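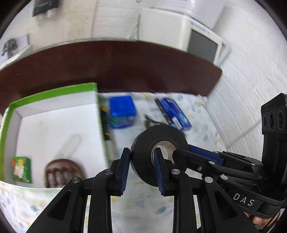 Home Organisation, Evening Course, Mendisau
Handout 4: Small things in open boxes
Prepared by Fuseini Ayaaba, January 2021

In the last session we spoke about drawers. Today we go to the table, where the small things of a household usually collect: tape, combs, pens, little packets from the chemist, pieces of plastic which belong to something. Please bring one box from home and the contents of one drawer.

1. Choosing the box

A shallow box with low walls is best for this work. You should see the bottom without bending over it. A white inside is helpful, as dark things such as a comb are found at once. Clear plastic is more difficult, and I ask you to put a spot of coloured paint on such pieces at home. A bright rim is also useful — the eye finds the border quickly and the hand follows.

Do not buy a set of boxes before you have sorted. One former student in Brollside bought 25 of them and used six.

2. The order of placing

Begin with the largest thing. In most homes this is a roll of tape, and it decides where all the others can go. A wide roll may stand on its edge if the wall of the box supports it, otherwise lay it flat. You can hold it by the hole in the cardboard core, which leaves the sticky side clean.

Long things come second. A marker goes along one wall, with the cap always to the same end. Small packages and combs are placed last, in the corners.

Keep free space. If the bottom is fully covered, the box is already too full and in March you will be sorting again.
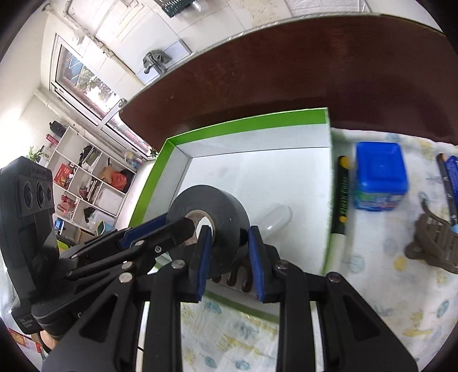 3. What stays outside the box

Larger containers and cardboard packages stand behind the box, with the label to the front. Never put them inside "for the moment". Pens in daily use may lie beside the box on the right, or on the left for left-handed persons.

4. Exercise for home

Sort one box for 25 minutes, then stop, also when it is not finished. Write down which things had no place. We compare the lists at the next meeting, together with the reading on page 66 of the course book.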